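Chapitre 4
Écrire une série à plusieurs : la salle d'auteurs

Mon premier jour dans une salle d'auteurs, je suis arrivée avec trois cahiers, deux stylos et une idée géniale (enfin, je le croyais !). La série s'appelait Prernwood, un polar familial, et Driss Radwan, qui dirigeait l'écriture, m'a écoutée jusqu'au bout avant de me demander : « D'accord, mais elle veut quoi, ta commissaire ? » Je n'en savais rien. J'ai rougi, j'ai bu mon café, et j'ai passé l'après-midi à chercher.

C'est par cette question que je vous propose de commencer. Dans ce chapitre, on va monter un épisode pilote de A à Z : l'arche, le séquencier, puis le dialogué. Je vous montrerai aussi mes ratés, dont une scène d'interrogatoire de 3 000 mots que Fadwa Mahrous a ramenée à 300 sans perdre une seule information – j'en ris maintenant, sur le moment un peu moins !

Gardez de quoi écrire à côté de vous, le premier exercice arrive dès la page 175. 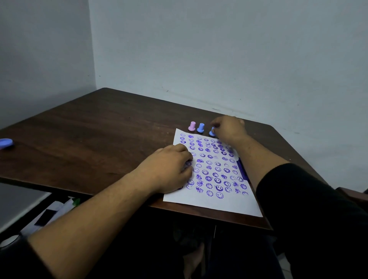
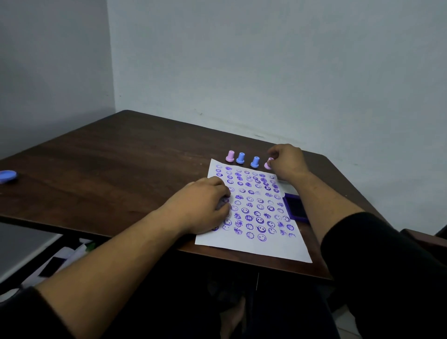
Fig. 4.1 et 4.2. Feuille couverte d'empreintes de tampon violettes, sur une table en bois brun foncé.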